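Tiempo de lectura: 2 min

Usamos cookies para recordar tus preferencias. Aceptar | Configurar

# Kosergate: titulares sobre el origen de brotes

¡Hola! Kosergate es una colección pequeña de noticias que fui guardando mientras discutía con medio mundo sobre de dónde salen los brotes (mercados, granjas, laboratorios, lo que toque). Son 444 artículos en español e inglés, cada uno con su titular, su entradilla y una etiqueta que puse yo a mano.

## Qué trae

Dos archivos CSV, uno por idioma, con las mismas columnas: titular, entradilla, medio, fuente_citada y etiqueta. Las etiquetas posibles son cuatro: afirmación, desmentido, cita_oficial y sin_fuente. La última me dio muchísima guerra – hay textos que citan a «expertos» durante párrafos enteros y no sueltan ni un apellido. 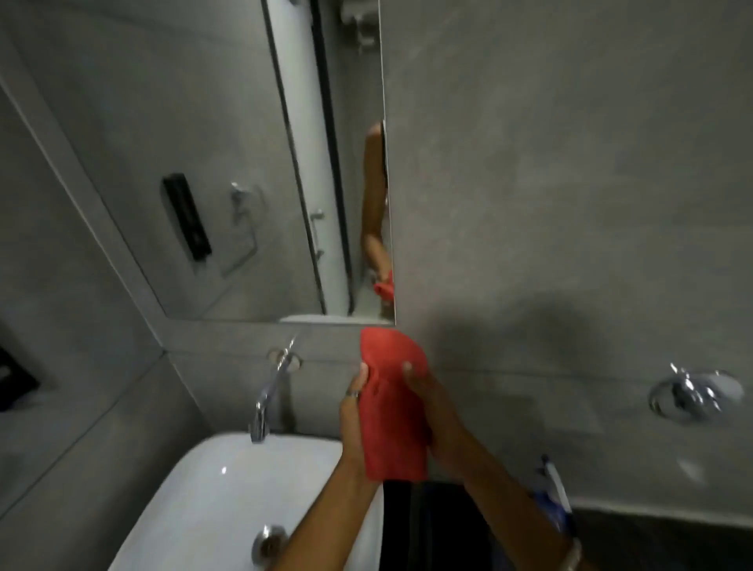

Si un artículo mezcla afirmación y desmentido, me quedé con lo que dice el titular. Sé que es discutible, y Mervin Poirier me lo discutió bastante en los comentarios del repositorio (con razón en varios casos, así que la versión de March, la rama que se llama así, lleva sus correcciones).

## Cómo cargarlo

Copia la carpeta datos/ en tu proyecto y ábrela con lo que uses siempre. La codificación es UTF-8 y el separador es punto y coma, ¡ojo con eso! El script mirzaei.py quita duplicados y normaliza las comillas. El otro, skondham.py, separa entrenamiento y prueba sin repetir medio entre las dos partes.

## Límites

No he comprobado si lo que cuentan las noticias es cierto. Las etiquetas hablan de cómo está escrito el texto y de nada más, así que por favor no lo uses para decidir quién miente. Tampoco hay prensa regional, y las traducciones automáticas malas siguen dentro a propósito.

## Cambios

10/12/21 – arreglo de tildes rotas en el archivo en español y columna fuente_citada completa.

Para errores, abre una incidencia con la etiqueta «dreden» y pega la fila entera.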